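Lastlow Toy Library: Your Questions, Answered 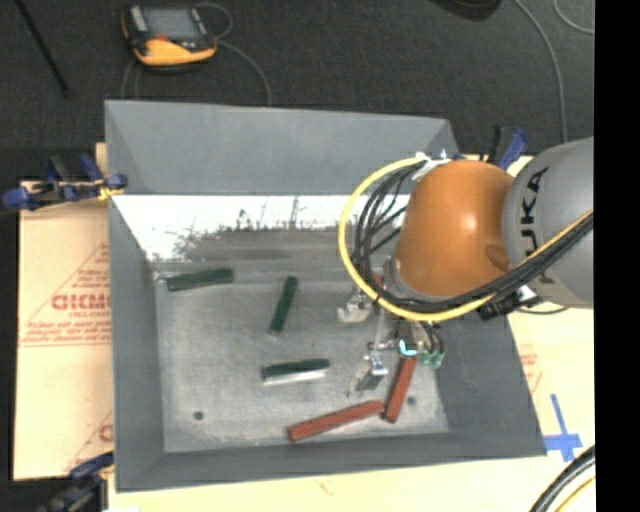 BORROWING AND RETURNS

How many things can I take home at once?
Up to nine items per family, and a boxed set counts as one item no matter how many bits are in it. We used to be stricter, but grandparents kept telling us (very kindly!) that cousins come to stay in bunches, and they had a point.

How long can we keep them?
Three weeks, and you can renew once by phone or at the desk if no other family has asked for the same set. The Brikano train sets nearly always have a waiting list, so please put your name down early if there's a birthday coming up.

What does it cost?
A family membership is $71 a year, running from March to March. If you join partway through, we'll happily work out a smaller amount with you.

We lost a piece. Are we in trouble?
Oh, not at all, it happens to every family sooner or later. Just slip a note in the box so we know what to look for. We keep a drawer of spare blocks and wheels, and we can usually make a match.

Do I need to clean toys before bringing them back?
A quick wipe with a damp cloth is plenty. Please don't soak anything made of wood, and leave the batteries out if you've taken them out.

Where do I return things when you're closed?
Use the blue hatch on the Ljungberg Street side. Puzzles should come to the desk, please.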